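Checking a bin-sorting policy before you believe the success rate

Most write-ups of a trained sorting policy quote one number, and the number is usually good. I have stopped trusting it. The steps I go through with Parri, the small evaluation runner we use at Skellthorpe, take an afternoon. They assume a two-arm setup, a working camera feed and a policy that already moves.

1. Fix the start state. Write down which items go in which bin and which arm may touch them. If the only record is "bins on table," you can't repeat the run, and neither can anyone else.

2. Turn off the retry flag. Parri ships with retries on, so a grasp that misses and then succeeds is logged as a success. You may want that on a working line. You don't want it while you're trying to learn what the policy can do.

3. Log the idle arm. People watch the arm that is doing something and forget the other one, which can drift into the transfer path and block it. Record joint positions for both arms at every step, even if one has no task.

4. Pause before contact and save what the policy sees. Set hold_before_descend to true. You get one view per trial with the arm stopped over its target, and you can compare it with the target the planner says it picked.

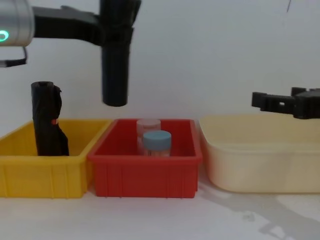 Hold point with the left arm over the red bin and two jars in it. Right gripper open at the rim of the tub.

Two jars that overlap in the view are a fair test of perception. Our detector liked to merge them into one object and report a center between the two, with high confidence. The confidence score told us nothing useful. Draw the predicted center on the saved view and look at it yourself.

5. Run 100 trials, then shift the bins 5 cm and run another 100. Ours scored 83 on the first set. The second set was bad enough that I went back and checked the calibration, which was fine. The policy had mostly learned where the bins were.

6. Read the failures one at a time. Parri's automatic labels ("slip," "miss," "timeout") are guesses made from gripper width, and a timeout can hide any of the others.

If your shifted score holds up, run it again on another day with the lights changed before you tell anyone.

Related
Flukier: replaying logged trajectories offline
Ernberg planner, collision margins and why the defaults are too small
Setting up Parri with two arms
Camera calibration, January notes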